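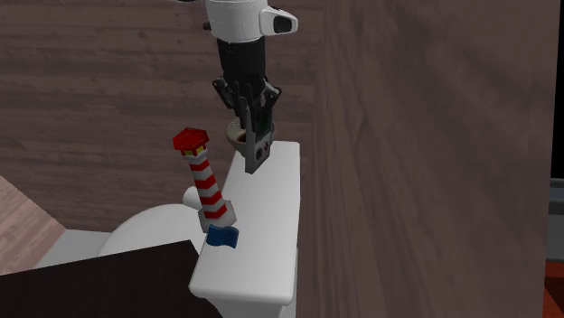 By the Driro press office | July

Driro will bring robot arms into guest room service at its Tumberg site, starting with eight rooms on one floor. The arms will handle light pick-up work, such as moving bowls, ornaments and other small items off bathroom surfaces before cleaning.

Training takes place in simulation first. In a rendered bathroom, an arm with a two-finger gripper works with a small bowl over the lid of a toilet tank, where a striped toy lighthouse also stands. The software, Eromora, covers 101 such room layouts.

The 17 people on the Tumberg housekeeping team keep their jobs and hours. Six of them will train as room leads – they will check each room, set the arm's tasks and stop it when needed. Scrubbing, bed making and guest requests stay with staff. Room leads will move to a higher pay grade once training ends.

Driro's Chiba site will decide on its own schedule after the first floor at Tumberg is running.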